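Must the table be clear before each robot run?

Humaira Bajwa
Our house rules for the kitchen robot say "clear the surface before homing the arms". Does it mean also small things like a cloth? We lose time on this.

Zeeshan Awan
Yes, everything. At Virkthorpe we follow the same rule, and a forgotten cloth counts as an obstacle. Wipe the top, step back, then home. Write the run number in the log – our last was 157.

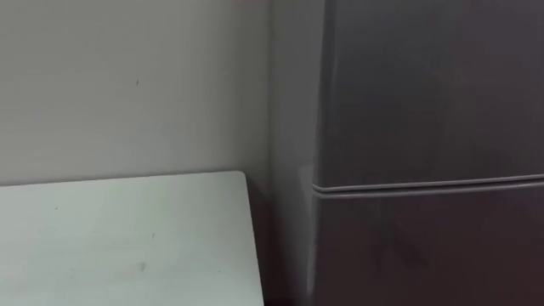

Bare table beside the fridge, arms out of view.

Dhanial
I think it depends. Check your own risk assessment. We keep 55 cm free and it is fine.

Related
Who signs the Sasari start-up checklist?
Gratent stop button: how often to test
Speed limits when people share the kitchen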